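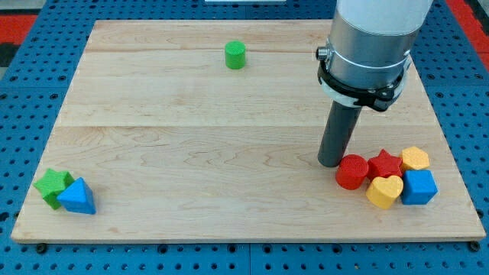 Tuesdays are when I get the arm to myself, so last week I spent most of the day pushing blocks about with a game controller.

The job is simple to describe. There are coloured wooden blocks on a maple board, and a rod on the end of the arm. No gripper. The rod can push and that's all it can do. I steer it with the left stick, the height stays fixed just above the wood, and the software records where the rod goes and what the camera sees. Later a model is trained on the recordings and we find out whether it has learnt to push blocks or only to wander near them.

I had thought I'd be good at it by now. My first go was in February, when Jalen Kapoor set up the Utby board and handed me the controller without much of an explanation, and I sent a star straight off the edge. I'm better than that these days, but pushing with a round tip is still fiddly. If you're slightly off the middle of a block it turns instead of sliding, and then you have to go round the other side and turn it back. Cylinders lying on their sides are the worst because they roll. Stars catch on their neighbours. The cube is fine as long as you meet it flat on.

Crowded blocks are harder again. When the red cylinder, the red star and the yellow heart are bunched up with others, you can't move one without moving the rest, so you have to decide which one you mind least about. I tend to go in from the outside and peel them off. Tae-yang Nam goes straight at the middle and sorts out the mess afterwards. He's quicker than me, but his recordings are harder to learn from, or so Lucinda Baptiste says, and she is the one who trains on them.

She has asked us for a few things. Don't stop halfway to think, as the model learns to stop halfway too. If you make a mistake, fix it and carry on - she wants the fixing in there. And don't tidy the board between runs. Start from wherever the last one ended, even if there's a block stranded on its own at the far side. I found that last one hard to get used to, as I like to begin with things lined up.

We need 300 runs for this round. I did 79 on Tuesday, which is my best day so far, and the shared total is now 127. My thumb was sore by four o'clock. Verna Delacroix suggested swapping hands, so I tried that for two runs and binned both of them.

The instructions come up on the screen as a short sentence, something like "push the green star towards the blue triangle". Birdie Esposito wrote most of them, and a few are vague. "Near" is a nuisance. I've been treating it as a block's width away, but I don't know that Tae-yang has, so I've left her a note asking for a proper rule.

I'm on again next week, with the same board and the same blocks. I'd like to try a slower stick setting for the crowded starts, if Jalen can show me where it's kept.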